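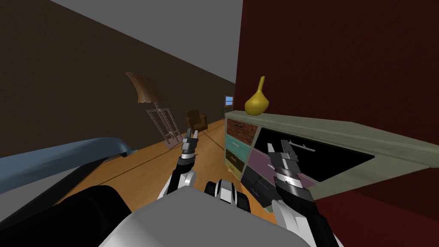
Joana Coelho asked why our first draft gave the depth of each pile but left out the state of the anodes. We have added the anodes in this version.

The project looked at how Dromach, a small diving contractor, inspects the steel piles at the Correia jetty. Its divers work in pairs and clean a band on every pile before measuring the wall thickness. In April they covered 223 piles

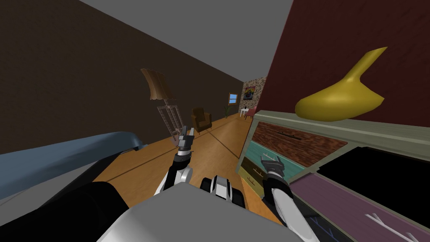

and replaced anodes on 30 of them. Most of the worn ones were on the seaward side – the current is stronger there. The thickness readings came to around 2,000 in all, and Fernanda Loureiro typed them into our table. 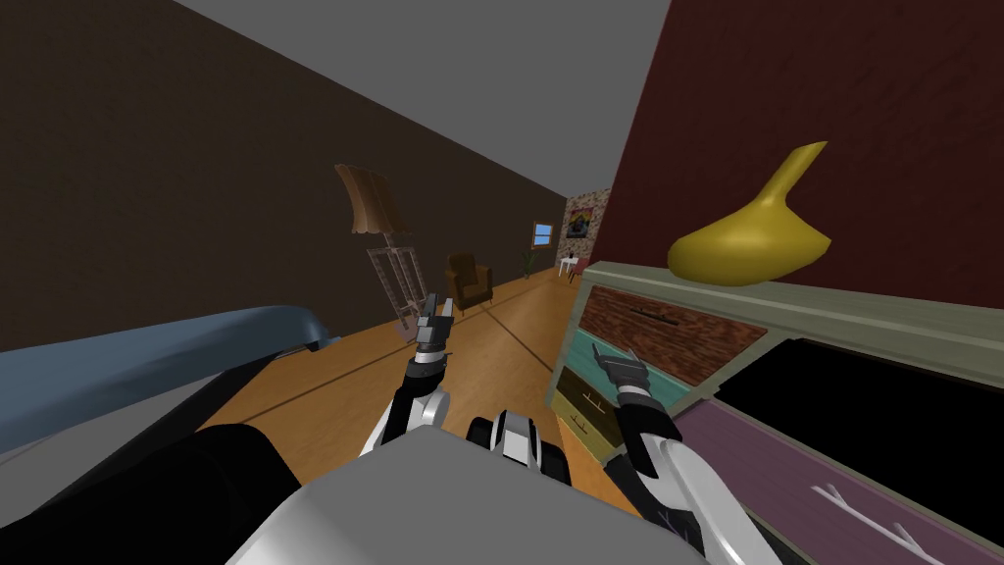
Figure 3. Left gripper above the wooden floor, right gripper beside the teal drawer.

Seven piles had readings we could not use, as the cleaned band was too narrow for the probe. Distance matters on a pile just as it does indoors: the black gripper by the open drawers has to come in close, and a diver's probe has to sit flat on bare steel. We suggest a wider band on the next round.

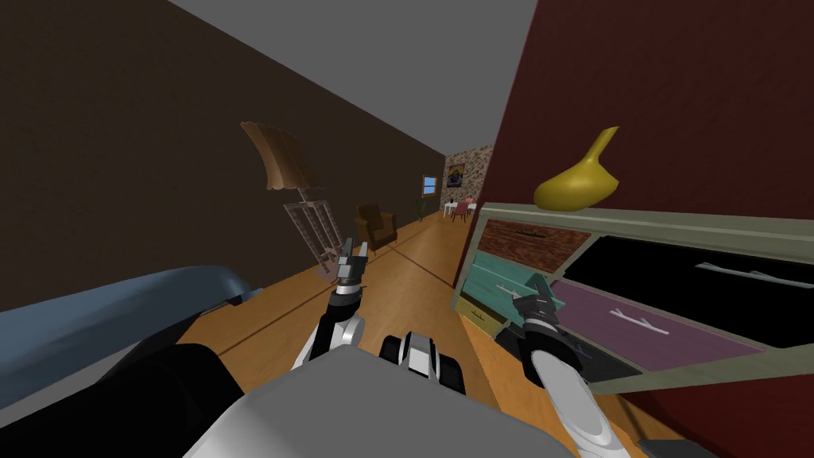 Anode wear was graded by eye, from light to heavy, and two divers often gave different grades. A photo card with sample wear levels would help. It should be readable at a glance, the way the long hallway floor and the maroon-red wall are easy to tell apart in Figure 4. Horácio Nogueira has the full pile list.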